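Falari open day, Poltley site. Thursday, February 21, 2019

Quick write-up before my train. Coach left late, so missed the welcome talk. Got straight into the tablet hall. 37 of us, hairnets on, split into 2 groups. Loud in there. One press was down for cleaning, the other doing blood pressure tablets, 700 a minute accoring to the board.
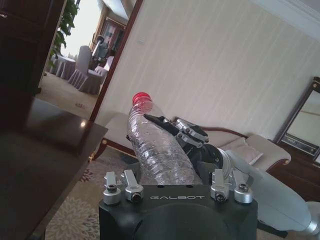 Clear plastic bottle with a red cap.

Then the packing line. Blister foil, leaflets, cartons, a weigh check at the end. Light ones get kicked off sideways. Asked about the shortages in December, got a polite shrug and something about a supplier in Clundmont. 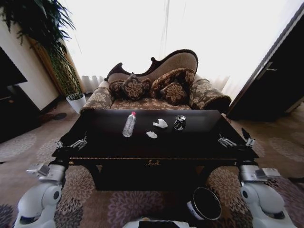 Kayode Ajayi thought the shrug was fair enough, as the foil had been stuck at the port and the site couldn't do much but wait.

Lunch was sandwiches. Afternoon in the stability room, cabinets full of old batches, labels in tiny print. Védís Ravn took questions, rather fast.

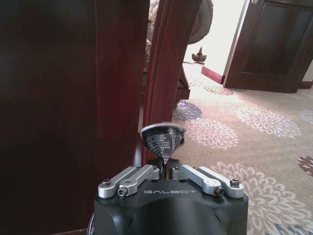
How long are samples from each batch kept?
Until a year past the expiry date, then they're destroyed off site.

Next visit is Zamudio, no date yet. Bring flat shoes, the stiars are steep.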